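Left gripper drops out mid task, error 908 - anyone?

Plundeck forum > Hand-held units > Faults and safety

rigmouse
Posted Nov 22, 2019
Hi all. Pair of Widmer hand grippers, wired, running into the Javero logger. Bottle into box task, same as we've done since July. Left one keeps dropping out. Jaws stop reading, log throws 908, then after a bit it comes back as if nothing happened. 14 dropouts this morning. Right hand fine all day.

Tried so far: new USB port, reboot, swapped the power supply. No change. Firmware is the current one. What worries me more is one time it came back and the jaw position had jumped, so the log thinks it was shut when it was wide open. If that goes to the arm for playback it'll crush something.

ohm_alone
908 is comms lost on the hand side, 872 is comms lost on the logger side. Do you get any 872s with it? If not its your cable or the plug at the gripper. Post a pic of how you've got it set up.

rigmouse
No 872s, just checked. Setup: 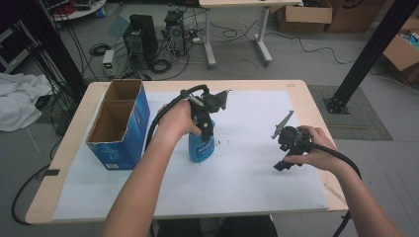

Both grippers at the table, left one on the spray bottle.

ohm_alone
Right, look at how the left cable leaves the gripper. Goes down and arches past your wrist. Every time you turn your hand the plug takes the bend. I'd put money on a broken core just behind the boot. Wiggle test it with the log open.

bentpin
Disagree, the right one runs past the wrist as well and he says that's fine. I'd look at the floor first. All those black cables in coils round the kit, power and data in together? We had 908s for weeks and it was a data lead lying on a supply. Moved it, gone.

ohm_alone
Noise gives you bad packets, not a clean drop for seconds at a time. Different code anyway

bentpin
Not on the older Skestix boards it doesn't. They lump it all under 908. Ask me how I know

tallow
Can we talk about the jaw position thing please, never mind the cable. If it loses zero on reconnect and carries on logging, that's a safety fault. Don't play back anything from today on a live arm. Bin the runs or at least flag them. And whoever is near the arm keeps a hand on the stop.

rigmouse
Fair. Today's runs are pulled. 55 in total, gutting but there we go.

tallow
Good. Also tape the slack down or clip it to your sleeve, that right hand lead drops off the edge of the table towards the floor. Snag that with a foot and the gripper comes out of your hand.

bentpin
+1 on clipping. Leave a loop at the elbow or it'll pull

rigmouse
Ok did the wiggle test. Drops every time I bend it near the plug, steady as anything if I hold it straight. So ohm_alone wins, sorry bentpin. Swapped the lead for the spare, nothing for an hour so far.

bentpin
Still tidy your floor

rigmouse
Will do. Jaw zero still jumps on reconnect with the new lead if I pull the plug on purpose, so thats a seperate bug. Have sent the log to Widmer, will post what they say.

tallow
Please do. We've got the same units here and I'm going to try it on ours before anyone uses them again.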